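Tapering off nightly edibles – what worked for you?

gethin482
Posted 20/03/2022
I've had an edible almost every night for six years and want to stop by summer. I tried quitting cold in December and slept about two hours a night, so I gave up. Has anyone cut down slowly?

Pekik
I went down a little every week. It took nine weeks. Sleep was bad near the end but I could still work.

wivus_9
I disagree with tapering. It gave me a reason to keep buying. I stopped in one day and the worst was over in a week or so.

Pekik
Good for you, but he already tried that. People differ.
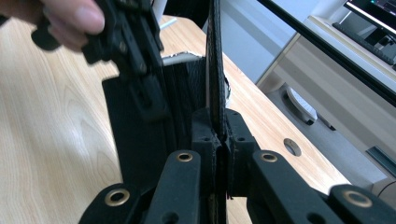

Reply 5
Llinos Foulkes
Talk to your doctor first, especially if you take anything else for sleep. Mine sent me to a counselor – that helped more than the schedule did.

wivus_9
Fair point about the doctor. I still wouldn't keep any in the house.

gethin482
Thanks. I have an appointment booked and will try the weekly cuts. Pekik, did you change the dose or skip nights?

Pekik
Dose first, then nights.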